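# Rendari Opens Pegboard Lending Service for Small Workrooms

14 July 2021

Rendari, the public tool library serving the Gidavau district, has opened a lending service for pegboard storage. Registered members may now borrow panels, hooks and small shelves for use in home offices, sewing rooms, repair benches and shared studios. The loan period is 10 weeks and may be renewed once, provided that no other member has reserved the same set.

The service began as a trial in June in the library's main building on Abubakar Street. During the trial, sets were lent to residents of the surrounding blocks, many of whom rent their homes and are not permitted to drill into the walls. For this reason the library chose panels that can be used upright on a table or desk as well as mounted in the usual way. Members who wish to mount a panel on a wall must have the written consent of the property owner.

The library reports that demand during the trial was higher than expected. All sets were on loan by the end of the second week, and a waiting list was opened. Some 300 residents have since asked for information about the service, either at the front desk or by mail. Additional stock has been purchased from Teltier, a regional supplier of shop and office fittings, under an agreement that also covers replacement parts.

Each set is lent in a flat carton with a printed parts list. Members are asked to check the contents against the list before leaving the building and again before returning the set. Hooks are small and easily mislaid, and the library will charge a modest fee for any that are missing. Lost hooks should be reported at the desk so that the set can be completed before it is lent again. Panels may be wiped with a damp cloth. Solvents, abrasive pads and adhesive tape must not be used on them.

A short introduction to the system is offered to all new borrowers. It is held at a worktable on the second floor and covers the placement of hooks, the safe loading of a panel and the storage of sharp tools. Attendance is free of charge but requires registration, as space at the table is limited to 5 persons per session. Borrowers who have already used pegboard at home may decline the introduction and collect their set directly.

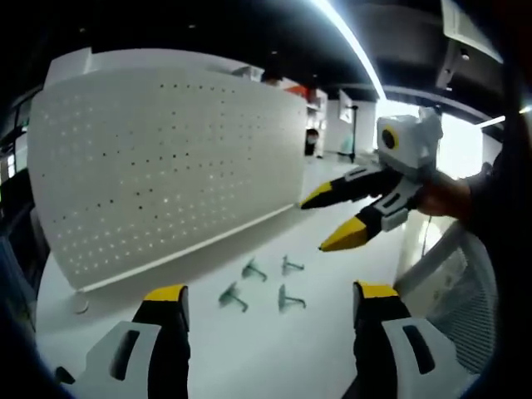
Staff recommend that hooks be laid out on the table before any of them are placed in the panel. Borrowers can then decide on the arrangement with the tools at hand and avoid moving each hook several times. Heavier items should hang low and close to the center of the panel. Scissors, awls and blades should be hung with the point down, and out of the reach of children. A panel standing on a table should not be loaded on one side only.

Members with limited grip strength may ask for help at the desk when collecting a set. Staff will place the hooks according to the member's wishes and can mark the chosen positions on a paper plan to take home. The plan may be kept on file for later loans.

The library has also changed its rules on reservations. A member may reserve no more than 2 sets at a time, and a reserved set will be held for three working days. Sets not collected within that period will pass to the next person on the waiting list. Community groups and schools in Gidavau may apply for larger loans in writing, stating the intended use and the address where the panels will be kept.

Donations of used hooks and panels are accepted during regular opening hours, provided that they are free of rust and fit the hole spacing in use at the library. A sample panel is kept at the front desk for checking the fit. Items that do not match will be returned to the donor.

Registration for the August introductions is now open at the Abubakar Street building. Applicants should bring their membership card. Residents who are not yet members may enroll on the same visit by presenting proof of address.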